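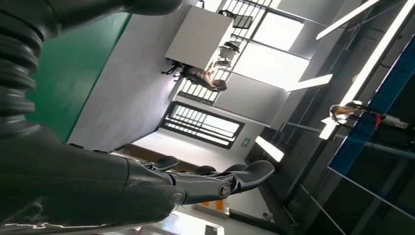
Robot hand, fingers spread. Photo: Kha Diệp

I finally got to see the Flumden sand battery! If you've missed my earlier posts, it's a big insulated silo full of sand that gets heated with spare wind power and then warms the houses in Cadum all winter (or that's the plan, this will be its first one). The open day was 8/8/23 and the line for hard hats went out the gate.

Our guide was Uma, who has worked on the thing from the first drawings and talks very fast. The silo holds 2000 tons of sand, plain builder's sand from a quarry up the road, and I asked if it had to be special sand and she laughed at me a little.

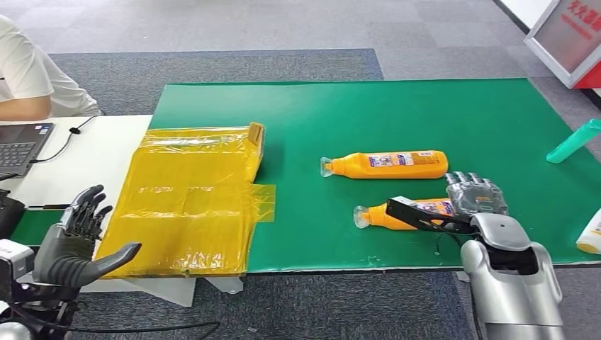 The pipes were my favorite part. Hot air goes round and round through the sand in a closed loop, and you can stand right next to the outer wall without feeling a thing! The wall is painted green, pretty much the shade of the big mat on the workbench, so it sort of disappears against the hills. We climbed 4 flights of stairs to the top hatch and I was puffing by the third.

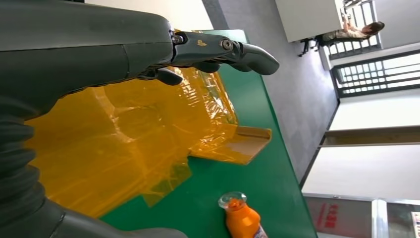
Rin Nagano

Back on the ground there was coffee, plus a wall map of the 1365 homes on the heating network. Kha found our street on it, just outside the line, of course. Uma says the next stretch of pipe goes in as far as the school, so we're still hoping. Parking is at the Raju lot, and wear real shoes, because the stairs are open grating.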